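Kick-in (gridiron variant)

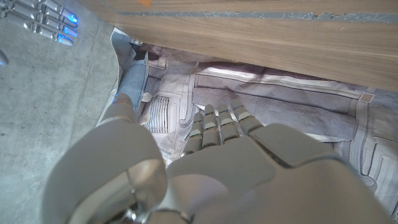
A light grey robotic hand, fingers slightly curled, under a wooden board.

The kick-in is a restart used in Tandholm rules football, a small-field form of gridiron played by seven a side. Replaces the normal kick-off. Best known from the Letivar Cup, the yearly knockout between clubs in the Tandholm league.

Rules
Ball is placed on the touchline, level with the kicking side's own 10-yard mark. The kicker has one step only. Everyone else on the kicking side must stand behind the ball until it is struck. The receiving side may line up anywhere beyond the second cross line, and at least 2 players have to stay deep.

A kick-in that leaves the field without touching a player goes over to the receivers at the spot where it crossed the line. If it's touched first and then goes out, last side to touch it loses it. Catching the ball on the full gives the receiver a free choice – run it or take the ball at the catch mark with a fresh set of downs. No blocking below the waist on the return.

Drop kicks are allowed. Punts are not, though they were under the older rules.

History
Early Tandholm games used a full kick-off from the middle. The fields were short and the ball often ended up in the road, so the restart was moved to the side. First written down in the club handbook at Trernano, later copied by the other clubs with small diferences. Toom kept the centre kick-off longest and only changed when it joined the cup.

The one-step limit came in after complaints about long run-ups along the touchline, where spectators stand close. The ban on punts followed a season later.

Tactics
Most sides kick diagonally, away from the deep pair. A low bouncing ball is hard to field on the full and takes away the free choice. Short kick-ins are a gamble: the kicking side can recover once the ball has gone ten yards, but a miss hands over very good field position. Usually seen late, by a team that is behind.

The longest return on record in the cup is 109 yards, by a Trernano player against Toom, the catch being made well inside the end zone. Tandholm end zones are deeper than usual, which explains the figure.

Disputes
The catch mark causes most of the arguements. The rule says the mark is where the receiver's first foot lands, but some referees have given it where the ball was held. A note to officials dated Nov 8, 2022 backed the first reading. Letivar Cup matches have followed it since, league matches mostly.

Also unclear – whether a ball that hits the referee counts as touched. The handbook says nothing. Normally replayed.

See also
Free kick (gridiron)
Onside kick
Touchback
Letivar Cup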